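The Gauge at Plarnora

2018-01-31
By Izzati Pasaribu
Last updated: same day

The District Water Office at Wirska received the complaint in August. It was submitted in writing by Mrs. Leonor Falcão, owner of the lower orchard at Plarnora, and it stated that the river had been recorded incorrectly. The Office asked her to say by how much. She replied that she did not know by how much. She knew only that on the night her pump house flooded, the register showed the river at its ordinary summer level, and that she had been standing in it.

The undersigned was appointed to look into the matter and traveled to Plarnora the same week.

The gauge at Plarnora is an enameled staff fixed to the second pier of the old bridge. It is read once each morning by the keeper of the gauge, who enters the figure in a bound register and sends a copy to Wirska at the end of the month. The register in use at the time of the inquiry contained 1,146 entries. All were in the handwriting of Mr. Aníbal Valente, who had held the post for most of his adult life and who met the undersigned at the bridge wearing a tie.

Mr. Valente was asked to take a reading. He leaned over the parapet, remained there for a short while, and gave the figure as 80. The undersigned then leaned over the same parapet and read 100.

The reading was repeated from the bank with the same result. Mr. Valente was told of the difference. He wrote down 80.

At this stage the undersigned supposed that the keeper's eyesight had failed, and was prepared to recommend that he be retired with the usual letter. An examination was arranged with Dr. Solveig Haugland, who visits Plarnora from the hospital at Nowicki. Dr. Haugland found that Mr. Valente could read the smallest line on her card and, when asked, the name of the printer beneath it. She noted that he had apologized for taking up her time.

The register was therefore taken to the inn and read from the beginning. The early entries rise and fall as a river does. There is a dry spell, a week of storms, a slow winter rise. The figures agree closely with those kept upstream. They agree until a certain morning in spring, after which they continue to rise and fall, but gently, and never once go above 80.

Mr. Bernardo Cordeiro, who runs the inn, saw the page at which the register lay open and asked whether this was about the boy. The undersigned said that it was about the gauge. Mr. Cordeiro said that it was the same thing, and sat down.

His statement is summarized as follows. In the spring in question Mr. Valente's grandson had taken the small boat out below the bridge after rain. He had been told that he could do so whenever the river stood at 80 or under. This was a family rule and had been a family rule when Mr. Valente was young. On that morning the boy asked for the reading before it had been taken, and Mr. Valente, who was shaving, told him it would be fine. The boat was found at the weir. The boy was found on the far bank by two men from the sawmill, cold and very angry, and he was carried home. He suffered no lasting harm. He now lives in Nowicki, where he repairs refrigerators, and he telephones on holidays.

The undersigned asked why, if the boy had lived, the keeper should have gone on in this manner. Mr. Cordeiro said he had often wondered that himself. He said that people in the village had been aware of the figures for some time, and that those who needed the true level walked down and looked.

Mr. Valente was interviewed the following morning in his kitchen. He had laid out the earlier registers on the table, in order, with a clean cloth under them. He did not dispute anything. He said that the first time, he had gone down to the bridge after the boy was in bed, had seen what the staff showed, and had found that he could not write it. He wrote 80. He had meant to correct it in the morning. In the morning the river was lower, and the correction seemed less pressing, and there was a new line to fill in.

He was asked whether he understood that the Office relied on his figures. He said that he did. He was asked about Mrs. Falcão's pump house. He was silent for some minutes, and then asked what a pump of that size would cost, and whether it would be proper for him to pay for it directly or whether the money should pass through Wirska. He was informed that there was no procedure for this.

The undersigned makes the following findings. The register for Plarnora is unreliable from the spring described above. The staff itself is sound and correctly fixed. The keeper is of good sight and good character and should not be permitted to continue alone.

It is recommended that a second reader be named, and that both readers sign each entry. Mrs. Falcão was consulted on this point and put herself forward. She stated that she passed the bridge every day in any case, and that she wished it noted that she had not withdrawn her complaint.

The arrangement was tried on the last day of the inquiry. Mr. Valente and Mrs. Falcão stood at the parapet together at the appointed hour. There had been rain in the hills. Mrs. Falcão read the staff aloud and Mr. Valente held the pen over the page. She read it aloud again, in the same voice. After that she turned and looked at the trees on the far side, and went on looking at them until he had written it down.

The figure was 105. The undersigned checked it from the bank and found it correct.
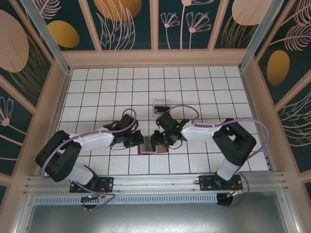 Both signatures are in the register. The Office has since asked that the ink be darker, and a bottle has been sent from Wirska.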